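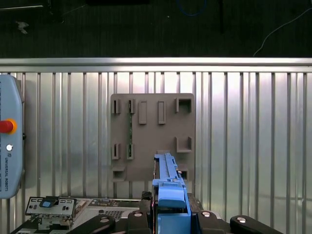
I have wanted a proper home for small parts for as long as I've had a workbench, and for most of that time the home was a cookie tin. Things went in and came out bent, or didn't come out at all until I tipped the whole lot onto a towel. So I've been thinking a lot about holders lately, and I keep coming back to the grey plate with all its little slots and pockets. Look at the green circuit board on the left — it stands upright in its grooves, held at both ends, and takes up hardly any room! I'd been laying mine flat like playing cards, which is a terrible use of a shelf.

Sunday I finally cleared off the bench (it took most of the afternoon, and I found 13 screws that belong to nothing I own) and cut a test piece out of scrap. My first grooves were way too tight. The second try was better, and now I have 8 slots in a row, plus a square pocket in the corner for whatever I'm working on right then. I love the open pocket most of all. You just drop the thing in.

I looked at the ready-made trays from Lomari too, and they're nice, but the slots are all one size and my boards are not. I may still get one for the drawer.

Next up is cables. I have a blue one and a white one that loop all over the back of everything, and I've been pretending that's fine — it isn't, I caught my sleeve on them twice this week.

Share 8 | Comments 13

Home | Bench | Sewing | Garden | About

Recent posts
The Trimelent drawer, one year in
Nurside shelf brackets, finally up
What I keep in the cookie tin now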